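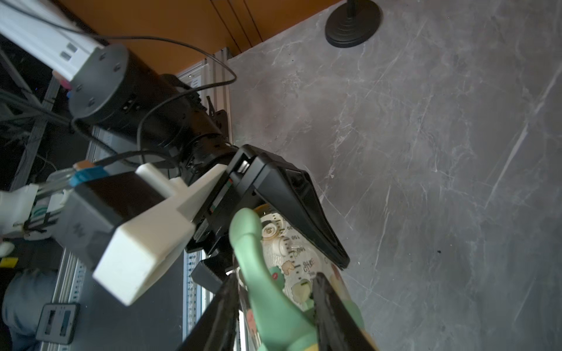

Marble-pattern tops are harder to keep in order than plain ones, mainly for optical reasons. Crumbs, specks and small scratches read as part of the pattern until the light comes in low. The gray one I have been clearing this week has thin white veins running on the diagonal and a few tiny dark specks, and a speck could be dirt or print. The test is a fingernail. If it moves, wipe. If it stays, leave it alone and go on to the next square.

I work in squares, back edge first. The heavy items stay put, so a round black lamp or stand base gets wiped around and then lifted once at the end. Ridged bases hold dust in the grooves, and a dry paintbrush gets it out faster than a cloth does.

Small stuff is where the time goes. Wednesday's sort took 2 hours, most of it spent deciding what counts as a supply and what counts as clutter. My rule is borrowed from the old stockroom at Humphreys, where I did inventory for a few years: anything that gets used up is a supply, anything that holds a supply is a container, and the rest needs a reason to be on the table.
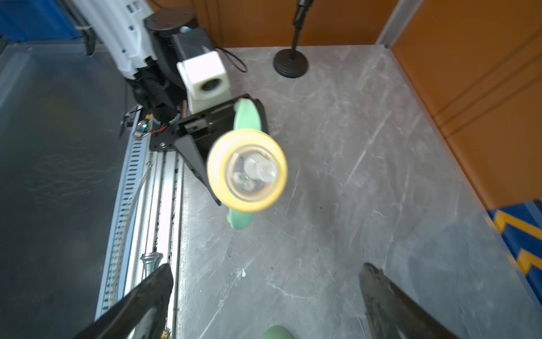

Tape is a supply. It also collects whatever it touches, so it should never share a pile with soft things. Lint on the side of a roll works its way onto the edge of the adhesive and the strip lifts at that edge later. I store rolls flat with a square of baking paper between them, Ferum on one side of the drawer and Makeck on the other. The Makeck tears cleaner by hand. The Ferum holds better on dusty cardboard — I used it on 16 boxes in March and resealed 2.

Fold the end of the tape over before the roll goes back. A quarter inch is plenty.

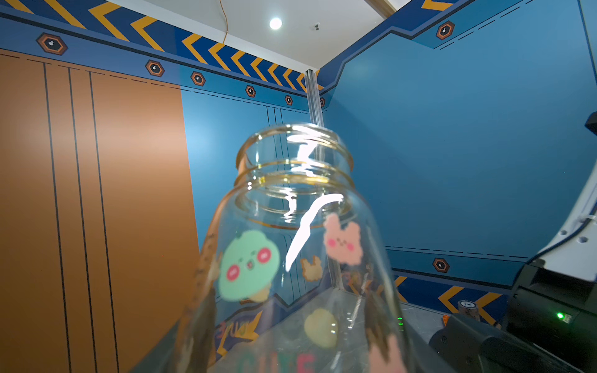
Containers get sorted by mouth before anything else. Screw-thread jars take lids, and a jar whose lid is missing goes in a separate row until the lid shows up or the month ends. Clear glass is preferable to tinted for anything small, even when printed characters cover part of the view. Printed glass gets hand washing only, soft side of the sponge, and no soaking overnight. For the threads I use an old toothbrush.

Labels go on the lid if the jar lives in a drawer and on the shoulder if it lives on a shelf. I had 307 labels left on the Oletti sheet pack before starting and have not recounted. Next up is the drawer under the table, which sticks.

4 comments · 11 shares
Contact · All text copyright the author · Back to top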